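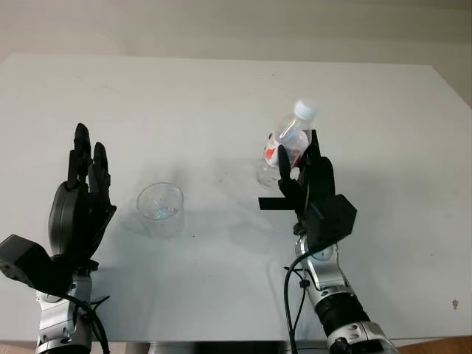 Right hand on the water bottle, cup standing between the two hands.

Home Reviews Benches & Stands Parts Forum Contact

Furer bench mount and cable kit for two-arm setups

We run a two-arm cell in Plistatbridge with black multi-fingered hands on both arms, and most of its life goes on small table tasks with cups and bottles. The old clamps kept working loose, so in January I replaced them with the Furer kit. It has had a full season of use now and I can say what it does well and where it falls short.

In the box you get two base plates, shims, a bag of cable ties and sleeves, and a printed alignment card. The instructions say 3 hours. It took us 4, and most of the extra went on the left base plate, where the holes did not line up with our older bench. I had to open up two of them with a drill. If your bench is newer you may not have this trouble.

Once bolted down, the plates stay put. I check the bolts every Wednesday before the first run and have only had to tighten one. With the old clamps I was redoing the arm positions every few days. The alignment card is simple but it works: put it on the table, bring each wrist to its mark, save the position. A cup placed on the middle mark is in reach of both hands.

The cable sleeves are the weak part. They are stiff, and too short for a forearm that turns as much as ours do. I took them off after a week and went back to loops tied by hand, with enough slack for the wrist to roll all the way over when the arm pours. Leave more slack than you think you need. A tight cable pulls on the wrist connector and you get dropouts in the fingers that look like a motor fault. I lost a morning to that.

Furer says to wipe the hands down after each session. I do it after any run with water in it, plus the table. Thin plastic bottles are a good check on grip settings after you move a base. Too much force and the sides buckle, too little and the bottle turns in the fingers when it tilts. Ours needed the thumb backed off a little on the right side after the move.

I also looked at the Cirillo stand. It comes with better sleeves, but it is taller and would have meant raising our table. Spare shims for the Furer come through Brititz under part number 3415, and mine arrived in good order.

4 out of 5. I would buy the plates again and skip the sleeves if they sold them separately.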